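Robots and Laundry: Frequently Asked Questions

Mirach writes about home and workshop automation. We get a lot of mail about folding machines, so the common questions are collected on this page. Last revised in March.

Can a robot fold my laundry yet?

Sometimes, slowly, and with a person nearby. Two arms over a clear table can get through simple clothes. A full basket straight out of the dryer is still a hard job.

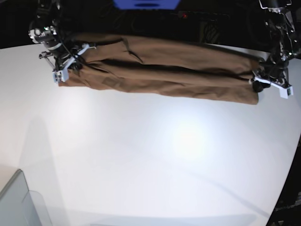
Brown trousers held at both ends.
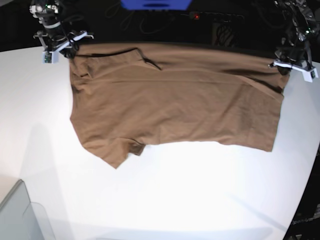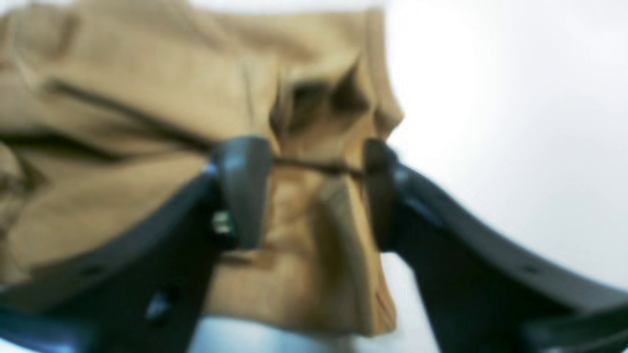

Why is cloth so hard?

A box has the same shape every time you pick it up. A shirt does not. It hides its own corners, and every grab changes where the rest of it ends up. The machine has to find two good points to hold, lift, look again and decide what it has. Most of the failures we hear about come at that first step, before any folding starts.

Which clothes are easiest?

Towels, then plain T-shirts, then trousers. Fitted sheets are the worst. Socks fold easily, but matching them is a separate problem.

How fast is it?

Our own tally is from Beaudoin, a small linen service that let us sit in on a trial. Their two-arm setup was given 102 pieces over one long shift and needed help with some 100 different grabs along the way. A practiced worker would have cleared the pile before lunch. Speed has improved a bit after that, mostly from fewer second tries.

Does it work in a shop better than in a home?

Yes. A shop can fix the lighting, the table height and the kind of item. Flandodley, which packs work uniforms, only sends its machine one size of shirt at a time. Your bedroom floor offers no such favors.

What about other chores?

Vacuuming and mowing are settled, more or less. Loading a dishwasher is possible in demos if the dishes are known ahead of time. Wiping a table works. Making a bed, cleaning a bathroom and putting away groceries are not ready for sale.

Should I wait to buy one?

If you want help this year, a better drying rack will do more for you. Foltalen plans a home model and takes deposits, but we have not tested it and can't recommend paying early – read the refund terms first.

Will you test a home unit?

When one ships. We will run it for three months in an ordinary laundry room and post the results, including the jams.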